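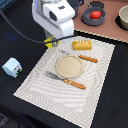
We use cookies to remember your archive settings. By continuing you accept our cookie notice. Accept | Manage

Clemthorpe Dining Services, staff list
From: Ashwin Alva
Date: 5/24/23
Subject: Re: Table settings for the Penrose Room

Dear colleagues,

Thank you to Rajeshwari Pisharody for the questions quoted here. The answers apply to the Penrose Room only. Tretden Hall will keep its present settings until the lease on its linens ends.

> Rajeshwari Pisharody wrote:
> The April notice asks for one placemat per guest but does not
> say which plate goes with it, or whether bread is served on the
> plate or beside it. My staff have been doing both. May we also
> know whether the knives with orange handles are approved?

The plate is the round beige one with the speckled surface. It is placed in the middle of the light patterned mat and remains empty until service begins. The small slashed loaf goes directly on the mat, beyond the plate. Mats are to be shaken out after each sitting and replaced when stained.

The orange-handled knives are approved. They are to be washed by hand and dried at once.

Mats are laid straight to the table edge for all seated meals. The black tabletops show crumbs readily and should be wiped before the mats go down.

We hold 468 mats in the Penrose store, and the room seats 90. Requests for additional stock should reach this office five working days before the event.

Ashwin Alva
Office of Dining Services, Clemthorpe

Recent messages on this list
Prultik order forms: revised cover sheet
Tretden Hall linen returns
Storage of bread baskets between sittings
Re: Chair count, Penrose Room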